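Clovholm, 2023-01-18 - Siltus, a marketing studio for small wellness businesses, opens today a free online course for yoga teachers, massage therapists and herbal shops.
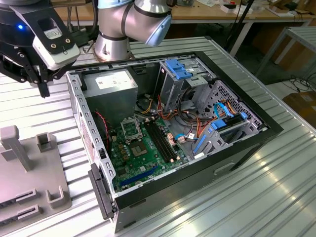
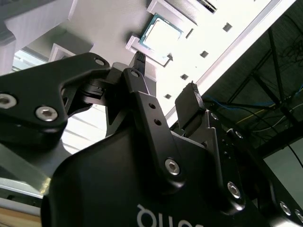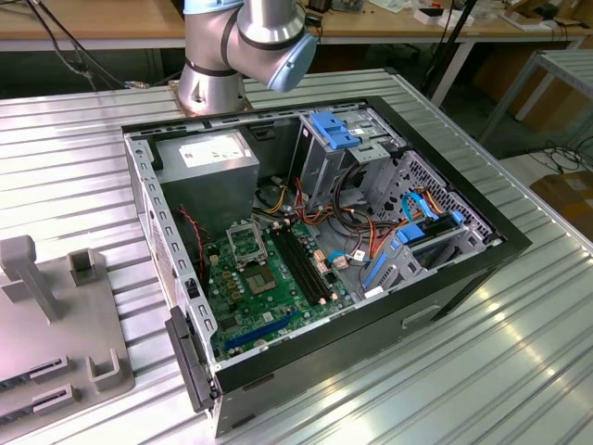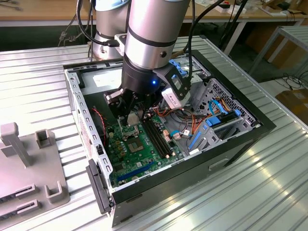

First, third and fourth pictures: open desktop computer on a metal worktable. Photos: Siltus.

The course has 6 lessons and shows how to plan posts, write a monthly newsletter and answer reviews from clients. It was tested in November with 142 business owners from Clovholm and Flilness. Each lesson takes 80 minutes and can be stopped and continued later.

A paid version - with 2 private calls - is offered together with the Arnardóttir wellness center in Flilness.

Registration is open on the Siltus website.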